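Is the remaster of a solo piano album worth paying for twice?

Posted in Listening & Formats, May 2021

I've had the original CD of Standunora by Kowalczyk for years and I like it fine. It's quiet, it's slow, I put it on when I'm reading. Now there's a "fully remastered edition" on Cekudix with one extra track and a so-called orchestral version of the closing piece, and they want 12 dollars for the download. The blurb says I'll hear the piano "as if for the first time." I doubt it. It's one guy and one piano. What is there to remaster? Has anyone compared the two with their own ears, and I don't mean reading the blurb back to me?

Ashley Dawber

3 replies

brakum_fan

Yes buy it. Much clearer. The bonus track alone is worth it, very relaxing, my wife fell asleep to it.

pedal_noise

I own both and I'd keep my money if I were you, with one exception that I'll get to.

Most of what people call "clearer" on this kind of reissue is just louder. Play the old disc and the new files one after the other without touching the volume and the new one wins every time, because louder sounds better for the first minute. So turn the new one down until they match. I did that with four tracks. On three of them I couldn't tell you which was which. On the second track the new version has less hiss in the long pauses, and that's a real improvement, though you need headphones to catch it.

What I don't like is that the soft passages have been pulled up. The opening piece used to start so quietly you leaned in. Now it starts at a normal level and stays there. For background listening that might suit you. For sitting down and paying attention, I think it's a step back.

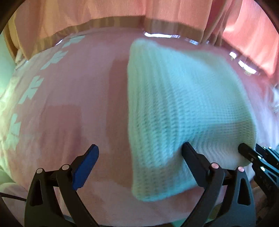 The extra material

The new track is short and pretty and could have come from any of his later albums. I've played it maybe five times and couldn't hum it for you. The orchestral version is strings from a keyboard laid over the same piano take. You can hear that it's the same take if you know the original well, down to the little hesitation before the last chord. Some 11 minutes of new music altogether, and I'd call half of it new.

The exception: if your old disc is scratched, or you only have it as low-quality files you ripped long ago, then get the new one. Otherwise listen to the samples first. Cekudix lets you hear the start of each track for nothing.

tunerdave

Agree with most of the above, except about the hiss. I hear it gone on the fifth track too. Could be my speakers.

Also check which edition you have before you decide. There was a small second pressing with a different cover, 500 copies I was told, and that one was already cleaned up a bit. The word "Brakum" is printed on the inner ring of the disc if you've got it. I wouldn't swear to the 500, it came from a seller who wanted me to buy one.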